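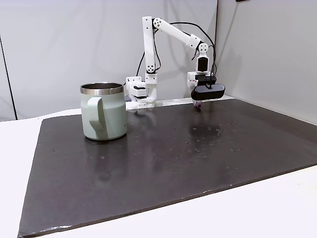
Skuno Slow-Roast Ground Coffee, 232 g bag
Product code 1769

We've been fond of this one for years, and it seems plenty of you are too, judging by the letters we get whenever it runs low. Skuno is a gentle, nutty coffee with a little cocoa at the end — lovely first thing, and just as good late in the afternoon with something buttery on the side.

Illia Kovalchuk roasts it for us in small batches at Kolano, taking his time over each one, and Solomiia Antoniuk tastes every batch before it's bagged (she has sent a few back, and he has mostly forgiven her). It's ground medium, so it suits a cafetière or a filter. For a big mug, start with two heaped spoonfuls, let it stand for about 6 minutes, and add milk if you like it.

Keep the bag folded down tight in a cupboard, away from the cooker. Please don't put it in the fridge!

Also sold as a 778 g bag for busier households. The next roast is due in July, and you're welcome to order ahead.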